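I went to the Trirner open day in April expecting to watch a big orange arm put car doors on cars. I'd have been happy with that. What I got was a couple of people with hand-held grippers, tidying, and I haven't stopped talking about it since (my family would like me to stop).

Trirner has a floor of the old Futgate building, up a flight of stairs that smells of floor wax. The welcome talk ran long and the coffee was weak. Then Ayten Tekin, who runs the home tasks group, skipped her last 9 slides and told us to come and look at the work instead. Good decision! I wish more people giving tours would make it.

Her group teaches robots to handle household stuff by having people do it first. You hold a gripper in each hand, you pick up a thing, you put it where it goes, and the grippers record what your hands did. They do a lot of this in ordinary apartments, and the recordings were playing all along one wall. I stood there for most of an hour.

## Small things are the hard things

I had never thought about how much a sofa collects. A jar, a plastic bag, wrappers, little packets of who knows what. Every one of those needs a different squeeze. Ayten let us try a pair of the grippers ourselves, and I crushed a paper cup on my first go and dropped a tea tin on my second. A boy next to me, maybe ten, was much better at it than I was and let me know.

What won me over was a box of bandages. It's a small, light box, the kind everybody has in a drawer, and closing two pads on it hard enough to lift it without squashing it is a lovely little problem. I kept going back to that recording.
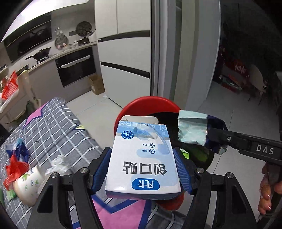

## Why I'd rather see this than a backflip

I've been to the flashy shows. The Dudum demo last year had music and smoke and a robot that danced, and I clapped like everyone else. But I couldn't tell you what it was for. With the bandages I knew right away. My mother has bad arthritis, and picking up a box like that is a real job for her on some mornings. If a machine can learn it from somebody patient in a kitchen, I want to hear more.

I also like that the work looks like work. There's a range hood, there's a wok on the stove, there's a towel on the oven door. A robot that only ever practices on a clean white bench is going to have a rough time at my place.

I do have doubts. One person there told me she repeats a single task up to 200 times, and I wondered how her wrists hold up. I'd also like a straight answer on who gets to watch footage from inside people's homes. Ayten said faces and mail are blurred before anyone outside the group sees them, and that people can ask to have a recording deleted. I believe her, but I'd want that on paper before I let anyone film my sofa.

Still, go if you can. They take around 40 visitors at a time, and there's another open day planned for October. Skip the slides if you have to, eat something first (Güler, the bakery across the street, does a very good cheese pastry), and ask to try the grippers.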